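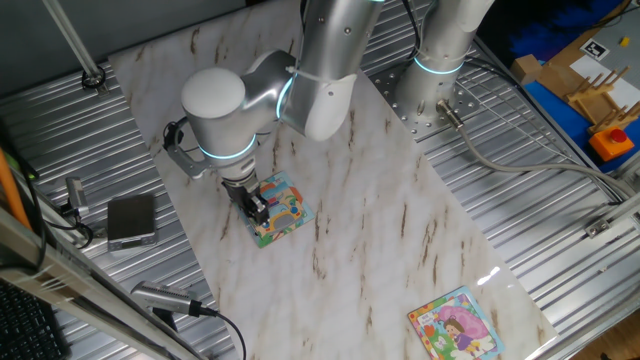

Picture card on the marble-patterned board.

Looking after your films and novels at home
By Wilma Cuypers
2019-09-24

We're a household that watches the film and then goes straight back to read the book (or the other way round, if my sister gets her way), so our lounge room has a lot of shelves and every one of them is full. Over the years I've picked up a fair few habits for keeping it all in decent nick, some from my mum, some from a lovely second-hand shop in Iltmont, and some from making a dreadful mess of things first. Take whatever suits you.

Musty paperbacks
If you love old film tie-in editions as much as I do, you'll know the smell. Stand the book upright, fan the pages open a little and pop it in a big lidded tub with an open dish of bicarb soda beside it. Leave it a week, then sniff. A really stubborn one might want another week with fresh bicarb. Don't sprinkle the powder between the pages, however tempting it looks – I did that to a boarding school story I'd had since I was ten and I was still tipping white dust out of the spine at Christmas.

Sticky price labels
Warm the label with a hair dryer on low, then lift one corner with a fingernail and peel it back slowly, keeping it nearly flat against the cover. Any gum left on a glossy cover will come off with a dab of eucalyptus oil on a cotton bud. Try a spot on the back first. Uncoated paper covers are another matter, and I'd leave the gum alone on those, as the oil soaks in and leaves a patch you'll look at forever.

Discs that skip
Nine times out of ten it's fingerprints. Hold the disc by its edges and wipe from the centre hole straight out to the rim with a soft, barely damp cloth, then do the same with a dry one. Never go round in circles! If the case has a broken hub and the disc rattles about inside, swap the case over. Spare ones cost next to nothing at op shops, usually with a film inside that you've no intention of watching.

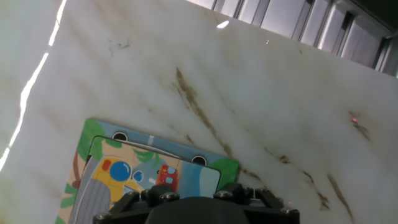

Picture puzzle board on the marble-patterned surface.

Shelves that sag
Our long shelf from Follo measures 779 mm between the supports, and after a couple of years of hardback sagas it had a proper smile in it. I took everything off, turned the board over and left it bare for the weekend, and it came back most of the way. Now the heavy books live at the ends, over the supports, and the discs go in the middle. If you're putting up new shelves, fit an extra bracket halfway along while you've got the drill out. You'll only have to do it later.

Sorting, for those who can't agree
We had terrible rows over this one. I wanted everything by author, and my sister wanted every adaptation sitting beside its book. What we settled on was alphabetical by story title, with book and film side by side, and a separate shelf for anything with more than three sequels. The Górecki mysteries got a shelf to themselves, and so they should, as I reread the lot every October with the good blanket and far too much toast.

Lending without losing
Keep a small notebook on the shelf and write down the title, who has it and the month it left. I slip a bit of card into the gap as well, with the borrower's name sticking up at the top. People see their own name when they come round for tea and the book tends to turn up not long after. (I'm still waiting on the second Zidard novel, Helen, if you're reading.)

Dusting
Do the top shelf first and work down. Hold each book firmly shut and brush along the top edge, away from the spine, with a clean, soft paintbrush. An ordinary 46 mm one from the back of the shed does beautifully, so long as it's never met any paint. Leave a finger's width behind the books so the air can move, and pull the whole bookcase out from an outside wall at least once before the damp weather sets in.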